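Fiko Hand Gripper: Set-up and Recording Guide
Section 4: Recording your first examples

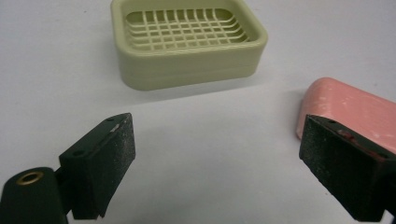 Your first session with the Fiko is the fun bit, so give yourself a clear table and an unhurried hour for it. By the end you will have a small batch of examples that the Gernus trainer can learn from, all made with your own hand! We suggest starting with a short task that has one object to move and one place to put it. Soap and a soap dish make a lovely first pair: the pale green dish stands well back on the white table, the pink bar is nearer on the right, and there is plenty of bare surface between the two gripper pads for the fingers to work in. Once you have the hang of it, any pair of household things will do.

Before you start

You should already have paired the gripper with the Gernus app (Section 2) and run the finger check (Section 3). The battery light must be steady green.

Setting up the table

1. Choose a plain table with even light. Lamps directly overhead are fine, but switch off any that flicker.
2. Put down the dish, or whatever is going to receive the object. Leave room on every side for the fingers.
3. Place the object within easy reach of your gripper hand.
4. Move cups, phones and spare parts off the table. You can bring some back later, once the basic task is learning well.

Recording an example

5. Hold the gripper with the fingers open and both pads in view on the app screen.
6. Press the trigger button once. Wait for the short beep.
7. Move towards the object at a calm, natural pace. Try to keep both the object and the dish in view as you set off.
8. Close the fingers on the object until it is held, then lift.
9. Carry it over the dish, lower it and open the fingers. Don't drop it from a height - the trainer will happily copy that too.
10. Draw back a little and press the button again. Two beeps mean the example is saved.
11. Move the object to a new spot, turn it a bit, and go again.

Note: A fumble is no disaster. If you miss the object and pick it up on the second try, keep the example and tag it "recovered". These are some of the most useful recordings you can make. If you knock the dish over or stop halfway, tag it "discard".

Note: Change your starting position as well as the object's. Come in from the left, from the right, from higher up. A batch where every example begins in the same place teaches a very narrow skill.

How many do I need?

For a single pick-and-place task, aim for 200 examples before your first training run. It goes faster than you would think, and seeing the arm try the task for the first time is a real treat. If results are patchy, carry on to 500, concentrating on the positions where the arm struggles. Save in batches and name each one after the task and the person recording, for example "soap-to-dish Noiphan". Kanyarat Noiphan wrote the sample batches that come with the app, and they are well worth watching before you make your own.

Looking after the pads

Soft objects such as soap can leave a smear on the pads, and the rough gripping surface holds on to it.

12. Stop recording and switch the gripper off.
13. Wipe both pads with a damp cloth, working along the top edges too.
14. Let them dry fully before you switch on again.

CAUTION: Do not use solvent on the pads or hold the gripper under a tap.

CAUTION: Keep your free hand away from the fingers while they are closing.

If the app shows error 7 during a recording, the view has been blocked for too long. Delete that example, check that your sleeve is clear of the lens and start again from step 5.

Sending your batches to the trainer is covered in Section 5.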